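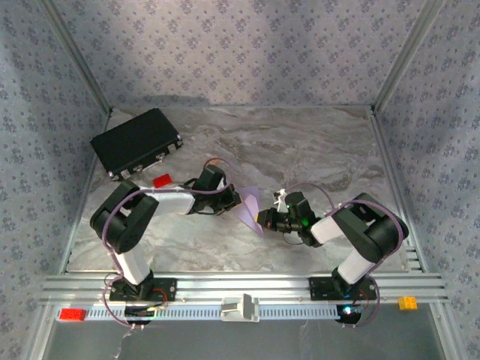 Stavros Bakalis, corresponding author, responsible for equipment planning

4. Planning and Budgeting for a Two-Arm Cell

4.1 What we set out to buy

When we first sat down to plan the paper folding work, we did what I suspect most small groups do, and wrote down the price of two arms and very little else. We called that list the Dralum budget, after the project, and it took us 19 items to get from there to something we could send to the purchasing office without blushing. I would like to go through our reasoning at a friendly pace, as readers who are building a cell of their own have written to us more often about the money than about the folding.

The arms came as a pair from Rallis, and we still think this was right, even though a single arm with a fixed clamp would have left us a good deal more to spend on everything around it. A sheet of paper held at one side only is free to swing and slide, and many of the folds we cared about need a grip on each side. Figure 1 shows the two grippers meeting the same piece of light purple paper from the left and from the right, and it was this kind of work that settled the matter for us. Once you accept that you need two arms, you also accept two mounting plates, two sets of cables, and a front frame wide and stiff enough to carry both, and each of these wants its own line in the budget (we had folded them all into one line called "mounting," and we came to regret it!).

Fingers deserve a kind word here too. We had put them down as a one-time purchase, and we now treat them much as we treat paper, as something to be used up and ordered again. We budgeted 6 pairs for the first year and set aside money for 5 more, and a spare pair is now kept in the drawer under the bench at all times. The quote from Trenix was the lower of the two we received, while the one from Eretti had the shorter delivery time, and after much back and forth we chose the shorter wait, a choice I would make again.

Cameras were the line we argued over longest. A view from the fixed camera tells you where the arms are and how they stand toward each other, but for judging a fold we wanted to look from the gripper itself, where the raised ridge of the paper and the place where it goes in between the fingers are both close at hand. We had to move money from the furniture line to pay for it, and we have not missed the furniture.

Figure 1. The two-arm cell with the paper held between the grippers (top of section), and the folded edge of the sheet between the yellow fingers, from the gripper's own camera (below).
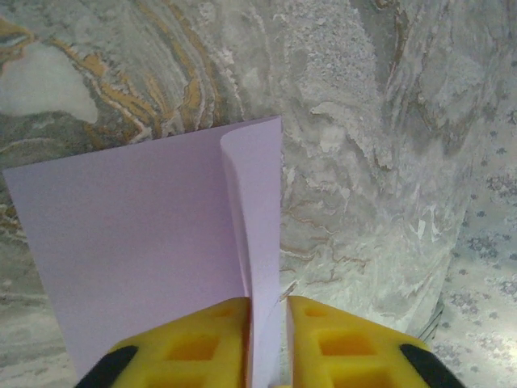
Marisol Quintero, reading a draft of this section, asked whether a group with half our money should wait until it could afford both arms, or start with one and add the second later. She felt that we had made the pair sound like the only sensible road, and that a single arm bought early would at least teach people how to plan for cables, spares, and delivery times. It is a fair point, and we have gone around it more than once over coffee. Our answer is that one arm is a fine start provided the frame is ordered at full width from the beginning, with the second plate included in the same order. Replacing a narrow frame later would have cost us 27 percent more than buying the wide one outright, by our own reckoning from the quotes in hand, and that is before counting the days spent taking things apart and putting them back together.

We closed the order list in October and have kept the remaining money in a single reserve line, to be spent on fingers first and cables second.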